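Okay, sourdough thread. I've been baking the same loaf since January and I have opinions now.

1/ My starter came from Joni Väisänen, who got it from a bakery in Stalholm. It lived in my fridge door for weeks and smelled like nail polish. Two feedings on the counter and it was bubbling again, so please don't throw yours out!

2/ I quit weighing everything to the gram. Flour, water, salt, a spoonful of rye if there's any left - that's the whole recipe. My kitchen runs cold, so the dough sits for 16 hours overnight and I go to bed.

3/ The crust got so much better once I stopped peeking. Lid on, oven hot, walk away. (I still peek.)
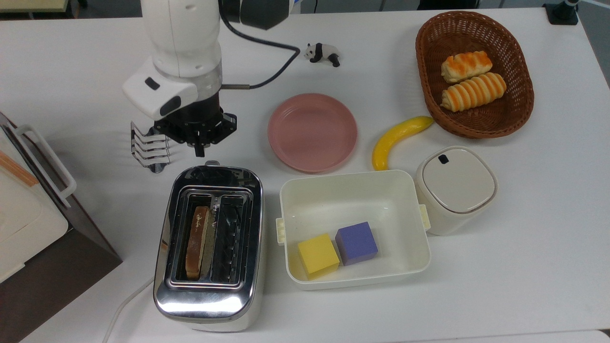 4/ How long do you wait before cutting into a loaf? Until it's completely cool, and for a rye one I leave it till the next morning.

5/ Slicing: get a real bread knife. I used a dull steak knife for years and every slice came out like a doorstop. Senyo Mahama talked me into a Cutance and I'm still mad I waited.

6/ Day three bread is toast bread. Butter right to the edges, then a little salt. Kwaku Osei puts peanut butter and hot pepper on his and I've come around to it.

7/ Next up is the seeded one from Asamoah, if I can find caraway anywhere near me. The store had fennel, which I bought by mistake, so now I have a lot of fennel.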